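Budget for a second gripper, or spend it on feeding the parts properly?
Kenemthorpe Makers & Small Shops board > Automation > Buying advice

waikit_su
Joined May, 12 posts
Okay, planning for next year and I need people to argue with me. We sort mixed solenoids for rebuild kits, a few different sizes, all with the wires still on. One arm, one wrist camera, one two-finger gripper. I've got enough money set aside for either a second gripper with swappable fingers, or a small bowl feeder from Brellitz so the parts show up one at a time. Not both. My gut says gripper. My boss's gut says feeder, and he signs things.

kalin_w
Feeder for parts with leads on them? Good luck! They'll knot up in the bowl before lunch. I ran one at Jerkuvstead for 8 months and spent most of it with tweezers in my hand.

puishan
What does it look like when it picks now? Hard to say anything about fingers without seeing how big the parts are next to them.

waikit_su
Fair. Wrist camera view: 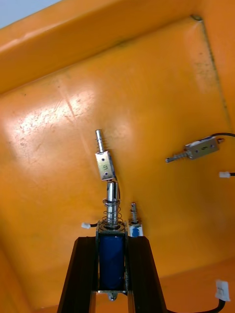 Holding one of the bigger push-pulls, smaller ones still in the tray.

The big ones have a nice fat coil to grab. The tiny ones are what I worry about, especially when they end up right next to a finger. And yes, I know, the wires.

puishan
Oh, that helps. I'd leave the gripper alone and buy fingertips. Narrow ones, with a little notch for the plunger. We paid 293 for a set from Wan, and that included a spare pair. That tray is bothering me more than the gripper, by the way. Look at the glare on the left side! Get a matte one and put a diffuser on your light before you spend real money on anything.

kalin_w
Agree on the tray, disagree on the tips. Narrow tips are great on the small ones and then the heavy ones swing around on you. You'd want two sets and a changer, and now you're back at the price of a gripper.

puishan
Or you run all the big ones first, swap by hand, then run the small ones. Takes me 7 minutes with a hex key and I get to drink coffee.

kalin_w
If somebody's standing there, sure. He didn't say somebody's standing there.

waikit_su
Somebody is standing there, it's me. I hadn't thought about doing it in batches, though. We could split them by size when they come in the door, they get handled at that point anyway. What would you put aside for the light and tray?

poyen_t
Jumping in on the wires: have you priced a cheap jig to tuck the leads before they go in the tray? We folded ours back with a paper band and the snags mostly went away. It's labor, so put it in the budget as labor. I left that line out of my first plan and got an earful.

kalin_w
Okay, with banded leads I'd be a little less rude about the feeder. A little.

waikit_su
Ha, I'll pass that on to the boss. New plan is matte tray, diffuser, one set of narrow tips, and a week of me banding leads to see what it costs in hours. Gripper goes on the list for May. I'll post the numbers when I have them.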